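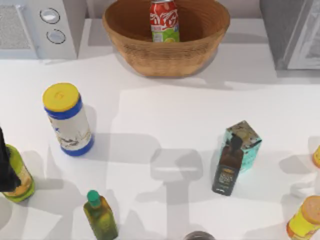
O que deve ser verificado na célula simulada antes de se executar a primeira trajetória?
A posição das bases dos dois braços em relação ao tampo, a abertura das garras e a lista de objetos carregados, por esta ordem. Se a base estiver deslocada, todas as verificações seguintes perdem o valor.

Manutenção de Células Robotizadas — Ficha 4
Preparação da célula Bulton em simulação
Docente: Sumaiya Sheikh. Apoio laboratorial: Rokeya Weerasinghe.

1. Objetivo
Deixar o modelo da célula de bancada pronto para ensaios de preensão com dois braços. A célula física só é ligada na Ficha 5, e os valores obtidos agora são usados nessa altura. Guardem o ficheiro de parâmetros na pasta Ondomberg do vosso grupo.

2. Referenciais
O referencial do mundo fica no canto do tampo. O braço esquerdo e o braço direito têm cada um o seu referencial de base, e as transformações estão no ficheiro de configuração, em milímetros. A distância entre as duas bases é de 1 397 mm. Quem receber outro valor tem uma versão antiga do modelo e deve pedir a atual.

Um erro frequente em anos anteriores: alterar a altura do tampo e esquecer a altura dos objetos. Estes ficam suspensos ou enterrados e, ao iniciar a física, são projetados para fora da mesa.

3. Garras
Confirmar o zero de cada garra com os dedos fechados. Depois abrir até ao limite e registar a leitura do codificador, que no modelo Flerkano é de 2 615 impulsos. Repetir o ciclo 10 vezes e anotar o maior desvio. O coeficiente de atrito dos dedos não se altera nesta ficha.

4. Objetos e colisões
A bancada inclui embalagens de formas variadas: cilindros, caixas e garrafas de gargalo estreito. Para as garrafas usa-se uma malha de colisão decomposta em partes convexas. A envolvente simples fecha o espaço junto ao gargalo e a garra para antes de lhe tocar. O cesto redondo precisa do mesmo cuidado; com uma envolvente única, nada entra lá dentro.

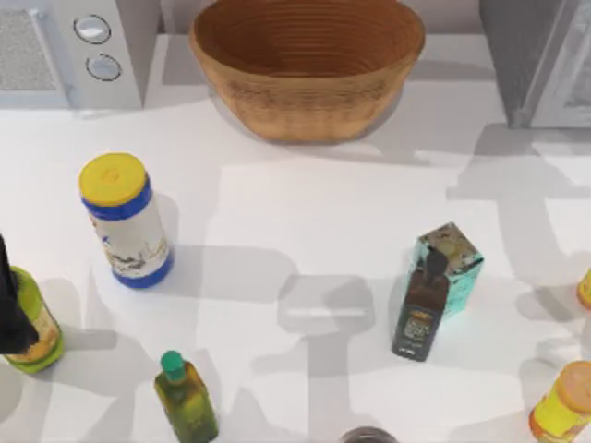
Como se distingue um erro de calibração da garra de um erro na pose do objeto?
Repete-se a preensão com o objeto noutro ponto da mesa, mantendo a orientação. Um desvio que se mantém igual no referencial da garra aponta para a calibração. Se o desvio só aparece com um dos objetos, revê-se primeiro a pose e a origem da malha desse objeto.

5. Sombras e câmara
As sombras dos braços caem sobre o tampo e mudam com a configuração das juntas. Quem usar segmentação por limiar deve testá-la com os braços em pelo menos duas posturas. A intensidade da luz fica no valor de origem — alterá-la invalida a comparação entre grupos.

6. Entrega
Ficheiro de parâmetros, tabela de desvios das garras e registo da simulação até ao passo 163. O relatório não passa de duas páginas. Dúvidas sobre a instalação do simulador Weerakoon são tratadas com Rokeya Weerasinghe no laboratório, a partir das 14h30.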